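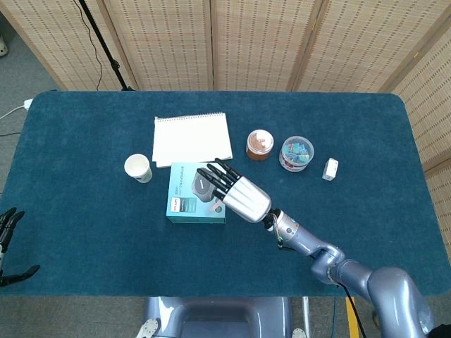

The Table Gets a Verdict

Posted 5/20/19

I own one good table. I use the word "good" to mean that it's a rectangle, the corners are rounded enough that I no longer bruise a hip on them, and all the legs reach the floor. For most of its life with me it has been a place to put things down on the way to putting them somewhere else, and the somewhere else has never been firmly identified.

Then my friend Zihan Xiong came over and asked, very politely, if I was moving out.

So I have spent two weekends on the table. I realize there are people who would spend two weekends on a bathroom and end up with a bathroom. I have a table with a cloth on it, and I'd like to tell you about the cloth.

The Cloth

It's dark teal, it has a feltish sort of feel, and I bought it from Natex after looking at 23 swatches, nine of which were the same gray. The tape measure came out three times. It cost more than I told Yuxi Fu it cost, and she reads this blog, so: hello, Yuxi, it was $121. You were right about the shipping too.

What I did not think through is that a fuzzy cloth is a collecting device. It collects lint, eraser crumbs, toast, and one eyelash that I've tried to remove on several occasions and now regard as part of the weave. It also remembers how it was folded. I've steamed it. I've put the dictionary on it overnight, then the dictionary and the other dictionary. The fold has gone from a ridge to a suggestion and I think we've both agreed to stop there.

I will say that it makes everything on it look more expensive. A paper cup on a bare table is trash you haven't dealt with. The same cup on teal felt seems to be waiting for a curator.

The Screen

Behind the table is the folding screen, light beige, woven, little dark dashes in rows. I love the screen without reservation. It was a Cordeiro, secondhand, and the seller carried it down two flights for me and then watched me try to get it in the car with the expression of a man who has been paid in advance.

A folding screen can't stand in a straight line. I knew this in theory. In practice I spent an evening trying to make it go flat along the back, and it kept slowly leaning toward me like somebody with a secret. You have to let it zigzag, or turn the end. I turned the end, so it comes around the right side of the table now and I feel as if I'm working in a very small, very tasteful booth. The carpet is gray. I have no plans for the carpet.

What's behind the screen is none of your business. It includes a box marked KIDMONT CABLES MISC that I have moved to three apartments and never opened.

What Gets to Stay Out

I made myself a rule that anything on the table has to be used that week or be nice to look at. The rule lasted until the first Sunday, when I found that I could argue almost anything into one of the two groups. Zihan suggested "and it has to fit in one row," which I thought was needlessly harsh, and which I've now adopted.

The notebook stays. It's white, spiral-bound, blank on the front, and never once parallel to anything. I straighten it and leave the room and come back and it's crooked. The lidded container of small bright things in blue, red and green stays too, because it's the only cheerful object in the lineup and guests go straight for it. The small round jar of brown stuff is on probation.

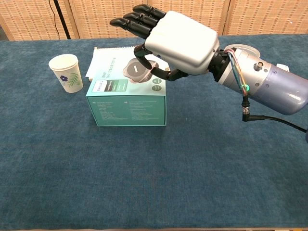
Product packaging is where I have always been weak. I keep boxes. I kept the box for a desk lamp for six years and the lamp for four. My reasoning is that something might need to go back, or be sold, or be moved, and on that day I'll be the only calm person in the building. The Philips box is the current test case, and I'd have flattened it weeks ago if it weren't teal. It's a lighter teal than the cloth, close enough to look planned, with the picture of the round gray thing on top and the specifications down the front in tiny white columns. I have now read those columns over breakfast more often than I've read some novels I claim to like. Yuxi says a box that matches the tablecloth is still a box. She's also the one who gave me a Dusness storage tin that came in a box, and I have that box as well.

The paper cup is harder to defend and I'm going to do it anyway. It has a dark bluish-purple flower on it and green ferns, and it's prettier than any of my mugs, which mostly advertise banks. I keep meaning to put pencils in it. In the meantime it stands there with its mouth open.

The white cord is still unsolved. It runs off the left side of the table toward the floor, with its little plug resting up on the corner of the cloth, and I've tried clips, I've tried tape, and I've tried a sticky hook that came off with a piece of felt attached. If you have a method that doesn't involve buying a different table, the comments are open.

Next up is the shelf in the hall. I haven't measured it yet. Zihan has asked to be there when I do.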